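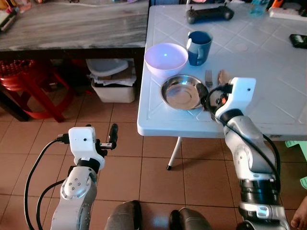
Wiltorow Two-Day Broth Kit

The Wiltorow kit is for people who would like to spend a weekend on broth and have already told their family about it, so backing out would be awkward. You get 2 days of sachets, a linen straining bag and a booklet by Yuxi Liao, who has been fasting on and off for years and remains surprisingly good company.

Each sachet makes one large mug. Morning is ginger and daikon. Midday is mushroom. Evening is seaweed and onion, and you will look forward to it more than you'd think possible at ten in the morning.

Will it cleanse you? Your liver and kidneys have that job and haven't asked for help. What you can expect is a quiet stomach, a clear calendar and strong opinions about toast. Some customers report deep calm. Anqi Jiang of Bellton reports that she alphabetized her spices and cried at a bread commercial, and she has ordered again.

Please skip this one if you are pregnant, diabetic, under 18, on daily medication or have ever had trouble with eating. Ask your doctor if you're unsure. Stop if you feel faint. There is no prize for finishing.

Flavors: Original, Low Salt, Navard Hot (it is)
Calories per mug: 31
Straining bag: hand wash, hang dry, expect questions
Contains: soy, celery
Storage: cool, dry cupboard, ideally one without cookies in it

Refill sachets are sold separately. The Peng Barley version is back in October.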